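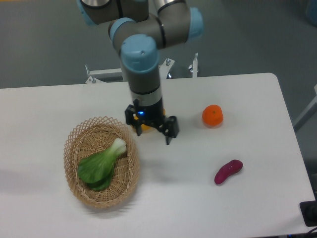 Gristov shin and knee sleeves: a season in

I play left back for a Sunday-morning sort of side (the kind where the goalkeeper brings the oranges), and after my knee went in September I promised my wife I'd stop playing in a bit of old tubular bandage. So I bought the Gristov sleeves, the ones with the shin pad built in, and I've worn them for 12 matches and more training nights than I care to remember.

They cost me £36 for the pair, and my first thought was that they were awfully tight! Give them a couple of wears, though, and they ease off nicely. The knee part is snug and warm, the pad sits where it should, and I've taken some proper whacks from Virgilio Mercado in training without so much as a bruise.
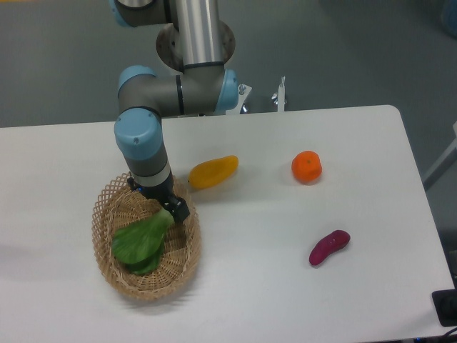 Do they slip down when you run?

A little, mostly in the second half once you've got a sweat on. The rubbery band at the top holds well for the first hour, and after that I find I'm giving them a tug at throw-ins.

Our captain, Jenő Bíró, swears by his Sturex pair, and I did borrow them for one match to be fair to both. They stay up better, I'll give him that, but the pad is thinner and the seam rubs behind the knee, and I was glad to get my own back on for the cup tie with Saludo (we lost, but I can't blame the sleeves for that).

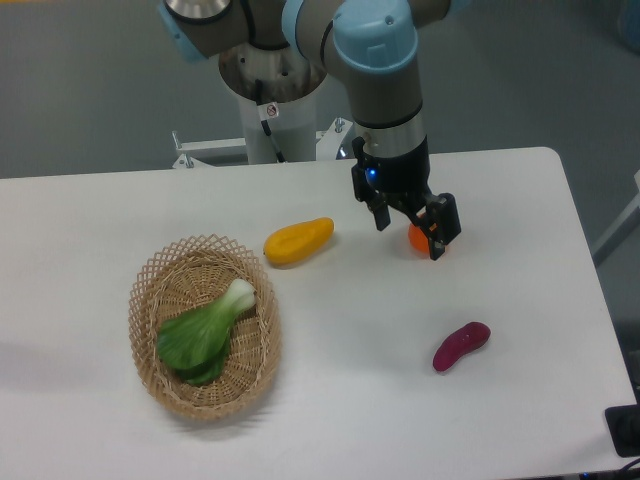

Washing is easy enough. Take the pads out first, which I forgot to do once, and put the sleeves in on a cool wash with the rest of your kit. Mine have kept their shape, although the white lettering has started to peel on the left one. I'd order a size up if you've got big calves like me. 8 out of 10, and I'll be buying another pair before next season.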